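# Grorell raises video upload limit for small business accounts

Video hosting service Grorell has raised the upload limit on its small business plan to 25 videos a month, the company said in a post on its help pages. The old limit was 10.
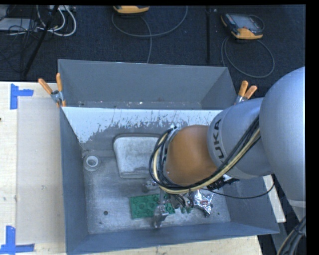
The change took effect in September and applies to new and existing accounts. The monthly price stays at $26. Customers on the free plan will see no difference.

Grorell also said that clips can now be scheduled ahead of time. Users pick an hour, and the video goes public on their channel page and on any website where the player is embedded. Captions can be edited after publishing without resetting the view count, a request that had drawn 938 votes on the company's feedback board.

The update brings Grorell closer to its rival Kindik, which added scheduling last spring. Kindik has no monthly cap but charges extra for viewer statistics.

Marketing agency Rathore, which manages channels for local retailers, said it had tested the scheduling tool with 1834 clips before the release. Most were product videos under two minutes long. The agency reported some delays with clips set for 9 a.m., when many customers publish at once.

Grorell said it is working on the delays. Support for the Zemasach newsletter tool is planned next.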